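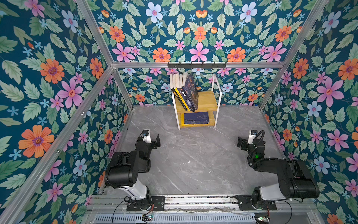 The two-tier shelf at Cukisside, with the wallpaper that Gorazd Lazarević chose for it.

Gorazd Lazarević had only one wish for our conversation, that we do not speak about "storage". He finds the word cold. "A shelf is for reading," he told me. "Storage is for winter tyres."

I came to see him at Cukisside on September 30, 2021, to hear about his small shelves and the way he fills them. He has been putting books in order for other people for 14 years, first in Zavevbridge, where he had a desk in the back of the Kovács bookshop, and now on his own account. Big libraries do not interest him very much. Most of his customers have one wall free, or only a corner, and more books than they want to admit.

The wallpaper was the first thing I asked about. It is dark teal, with green leaves and large flowers in pink and orange, and he has put it on all the walls around the shelf. Was he not afraid that it would be too much?

"Everybody asks me this," he said. "My sister asked it before the glue was dry. But look at a white shelf on a white wall, you see nothing. On the dark paper you see the frame and the yellow boards immediately. The paper is from Onier, and I waited for it from April."

Under the bar at the top of the back wall there is also a black rail with small hooks. He likes hooks near books, for a bag or for the reading glasses, and says that people who laugh at this have never looked for their glasses. 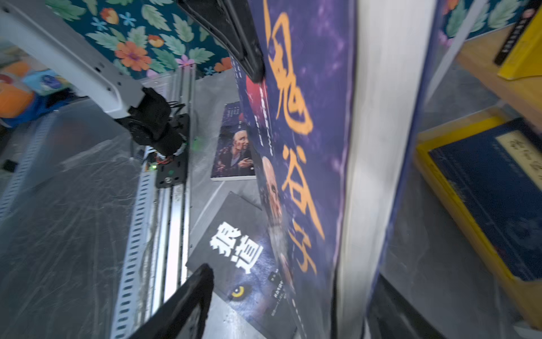
5 min read

We spoke then about the books themselves. Many of them are Chinese. The purple one with the stars on its cover is 鬼谷子, with the title in big orange characters, as if made with a brush, and the grey one is 狼道, with the yellow eye of a wolf. Gorazd reads Chinese slowly, with a dictionary, and he began at the age of 16 for a reason which he says he has forgotten.

"A thick book is a good neighbour," he explained. "It can stand by itself, so I start with the thick ones. The thin paperback I put in later, when there is already somebody to hold it."

I said that at home I arrange by colour. He was polite about it – he only asked how I find anything. His own order goes by size and by how often the hand goes there. What is read every week stands upright on the upper board. What is read once in a year may lie flat on the lower one, the largest at the bottom. He does not make a pile so high that you must lift it with both hands.

And the leaning? I had always heard that books must stand straight.

"Straight is better, yes. If they will lean for a whole year, the spine becomes tired. For an afternoon, please, let them lean."
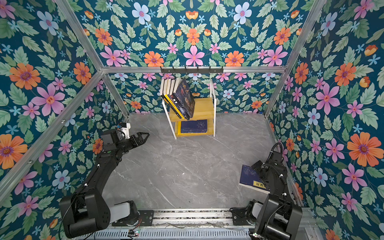
He also does not like a full board. When a customer shows him a shelf with no space left, he takes out 2 books before he does anything else, and puts them on a table where they can be seen. Usually, he says, one of them gets read that same week, and the other goes to a friend. "You buy a book on Saturday, and where will it go? On top of the others, sideways. After one month it is not a shelf any more, it is a heap with legs."

His next work is a narrow hallway in Zavevbridge, where the owner wants cookery books and the collected maps of her father beside the front door. Gorazd has told her that maps and wet coats are bad company. She has not yet answered him.

Comments

marta_b
My books lean since years and the spines are fine. But I will try the empty space on the board.

Tobin R.
Does the Onier paper come in a lighter green? Teal would make my hall look like a cave.

oldpage
Colour order works very well if you remember the covers! I do, my husband does not.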